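Wednesday, April 2, 2025
Upholstery bench, cover fabric trial, continued from October

Second length of the Leinonen gray, heather weave. Cut with 2 cm allowance on all sides, pressed from the back, left to relax overnight before stitching. Thread is the light Dukness, stitch length 4 mm. Tension had to come down one step; the first run puckered at the corner and was unpicked.

Rub test on the offcut: 2,000 cycles, slight fuzz, no broken threads. The Tuvau sample from October was pilling well before that. Shade judged by eye only -- lamp on the right is stronger than the left, so no color call until both lengths are under the same light.

Edge seam runs at a slight slant to the weave. Not yet measured against the grain. 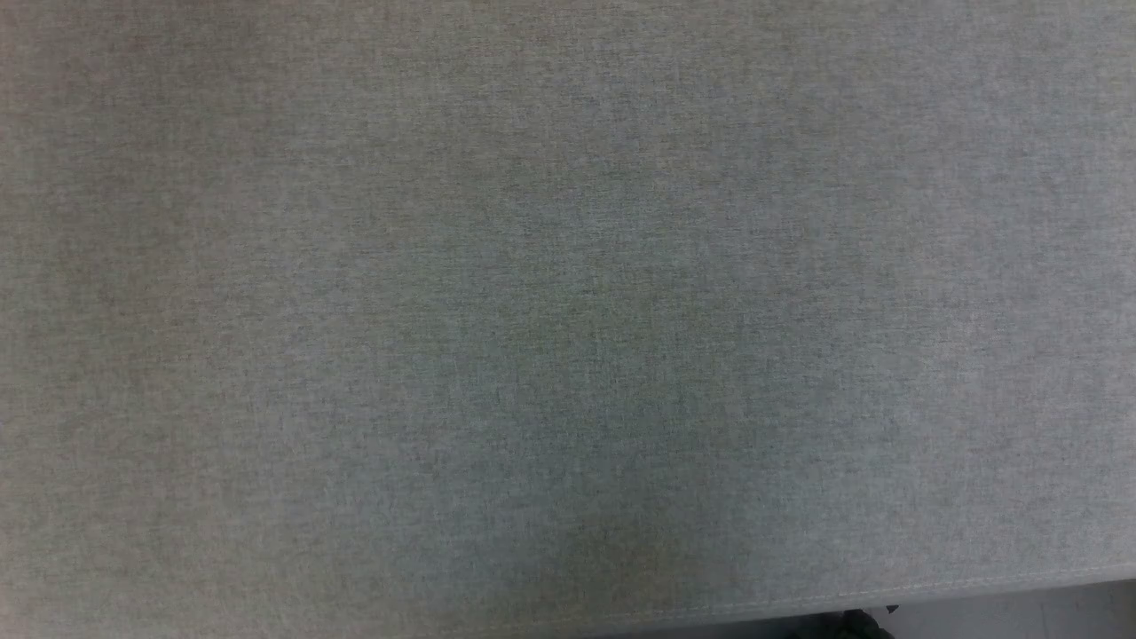
Skilevent wrote back that the slant usually comes from the feed pulling the top layer, and that a walking foot would cure it faster than any change in tension. Walking foot is in drawer 19. Try on the next offcut, same thread, same stitch length.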